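Permit Conditions and the Width of a Sidewalk

The Rakbridge assembly ordinance was amended in March, and most of the comment since has dealt with the fee. The fee is the least important part. The part that deserves argument is the buffer rule, which requires any group of more than 40 people to stay on the sidewalk side of a line set four feet in from the curb.

On paper this is a content-neutral rule. It does not ask what the signs say. It applies to a labor picket, a vigil and a crowd outside a concert. The city attorney's memo rests almost entirely on that point, and as a matter of drafting the memo is correct.

The difficulty is in the measurements. The sidewalk on Proller Street, where the courthouse stands, is narrow for most of its length. Take four feet from the curb side, then take the clear path that must be kept for wheelchairs and strollers, and what is left in front of the courthouse steps is a strip 2 feet wide. Forty-one people cannot stand there in any arrangement that would be called a gathering. They can form a line, and the line will run past the corner and out of sight of the building they came to address. 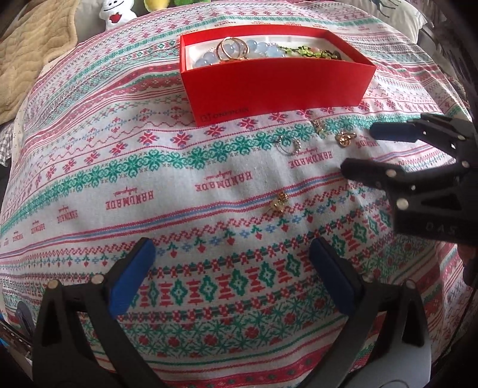 A red OnePlus box on a cloth printed with hearts and snowflake stars.

A rule can be neutral in its text and still decide which protests are possible. The Tikkanen Avenue side of the plaza is wide and could hold several hundred people under the same buffer. It faces a parking structure. A permit for Tikkanen Avenue is easy to get, and the ordinance counts it as an adequate alternative. The usual test for an alternative site is whether the intended audience can be reached from it. A parking structure is not the audience for a complaint about bail.

Supporters point to the march that blocked the Tonivex bridge approach for 2 hours and held up an ambulance. That is a serious matter and the city may act on it. But blocking a roadway was already an offense under the old code, and officers had full power to clear the lanes. The new rule governs people who are on the sidewalk and out of traffic. It answers a road problem with a sidewalk restriction.

The public comment file runs to 284 pages. I read it. Very few of the letters ask for a buffer at all. Many ask for notice of street closures, and several ask that dispersal orders be given over equipment that people at the back can hear. Neither request made it into the final text.

A narrower rule would be simple to write. Keep the clear path. Drop the curb buffer where the sidewalk is too narrow to hold it, or close the parking lane on Proller Street for the length of a permitted event, as the city already does for the summer market. Require an audible warning and a stated exit route before any arrest for failure to disperse. The council can make these changes by amendment without reopening the fee schedule.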